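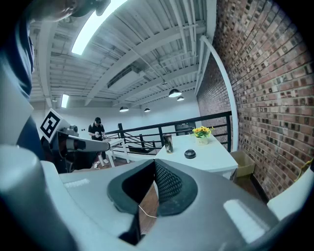

Notebook, Wednesday, April 23, 2025
Tool cabinet lock, second controller board

Continued from last week. The cabinet in the Drullcombe workshop still runs on the old keypad, and I want to have the new controller on the bench for a full week before I touch the door. Today was for the lock output and for the timeout problem.

Setup as it is now: controller board, relay board, the 12 volt lock from the old cabinet, bench supply, and the laptop running the Wirness server. The keypad is connected but I do not use it today. I send the codes from a small script, so that I can repeat the same thing many times without sore fingers.

First problem was the reset. When the lock releases, the controller restarts in maybe one case of three. I saw this already on the previous board and I thought it was my soldering. It was not. The lock and the controller share one supply, and when the coil takes current the voltage drops for a short moment. Ansel Holloway told me this in April when we looked at it the first time, and I wrote it down and then did not do anything with it. Sorry, Ansel.

I tried these changes in order:

A bigger capacitor close to the controller. Better, but still restarts.
Diode across the coil, which I had forgotten on this board. Fewer strange readings on the keypad line, the restarts stay.
Separate small regulator for the controller, with its own wires back to the supply. No restarts in 50 cycles.

I keep all three. The regulator gets slightly warm, I can hold a finger on it without trouble. To check again when it is inside the closed box.

Second problem, the timeout. The controller asks the server if a code is allowed, and waits for the answer. If the server is slow, the controller waits and waits, and during this time it does not read the door switch. So a person can close the cabinet and the controller does not know it. When the answer finally arrives, the lock opens again. This is not acceptable for the cabinet where we keep the blades.

I changed the request so that it gives up after 4 seconds. After that the controller goes back to idle and forgets the code completely. A late answer is thrown away, because every request has now a number and the controller compares it. I tested with a delay put in the server by hand: delay of 20 seconds, the lock stays closed, and the log shows "late reply ignored". Same with the server process stopped. Same with the network cable pulled out in the middle of a request, but here the first attempt gave a strange result. The controller reported success with an empty answer. I found it after lunch: my code checked that there was no error, and an empty answer was not counted as an error. Now it needs the exact word "allow" and everything else means no. I should have written it like this from the beginning.

Open question is what to do when the server is down for long. Otakar Danko wants a list of codes kept on the controller, so the people of the morning group can get their tools also when the network is dead. I understand why he wants it. But then a code which was removed on the server continues to work on the cabinet, until the next update. We discussed it on the phone and we did not agree completely. My proposal is a short list, only for the people with the key responsibility, and it becomes invalid 30 hours after the last contact with the server. He finds this too strict for a long weekend. For now I leave the list out, and the mechanical key stays with Otakar.

The log file. Grabowska (the small program which collects the logs, not the street) writes the time from the server, and the controller writes its own time since start. When I compare the two, I must calculate by hand, and I made two mistakes today. I want the controller to ask for the time when it starts, and to write both. Small work, maybe one evening.

Things I noticed on the way and do not want to lose:

The relay board is active low. At power on, before my program sets the pin, the relay clicks once. On the bench it is only a noise, but on the door it is a short opening. A pull-up resistor on the input removed it. I powered the board off and on 20 times and heard no click.

The door switch bounces a lot more than the keypad. I used the same filter for both, and the log was full of open, closed, open. With 50 milliseconds it is quiet.

The screw terminals on the Gollurby relay board are weak. One of them turned without gripping the wire. I put ferrules on all wires and used the neighbor channel. Please do not use channel 2 on this board, I put a piece of tape on it.

The test code is still in the user list on the server. It must be removed before the real installation!

For next time:

Closed box test, regulator and relay together, lock released every minute for one hour.
Time request at start.
Write to Otakar with both variants of the offline list, with the advantages and the risks of each one, so we can decide it with Ansel also.
Find out if the cabinet door has place for the switch on the hinge side. I measured the outside only, and the inside has a metal edge that I remember badly.
Order one more relay board, from another maker if possible.

Bench supply is off, the controller is in the gray drawer with its cable. The script is in the shared folder under "locktest". If you run it, change the address in the first line, it still points to my laptop.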